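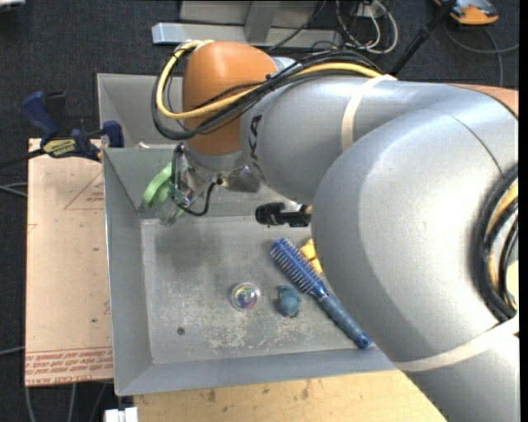

Arm jumps when I stop guiding it by hand

Asked by Ottó Fodor

I teach our arm to pick small items from a metal bin. I hold it near the gripper and lead it down to the hairbrush, then I press stop on the pendant. At this moment the arm makes a small jump to one side. The recording keeps the jump, so the replay misses the handle. It happens in 7 demonstrations of 10. Has somebody met the same?

2 answers

Mitali Munasinghe
Check the payload setting first. If the gripper mass is wrong, the arm will sink or rise when guiding ends. Cables count also. A thick bundle pulls differently when the wrist turns, so give it more slack and measure again. I also cut the last 200 ms of each recording.

Noboru Yokoyama
we changed to remote control and it went away. slower to teach though

Comment from Ottó Fodor: Thank you, the mass was still from the old gripper. The jump is much smaller now. On Friday I will try with the cables tied another way.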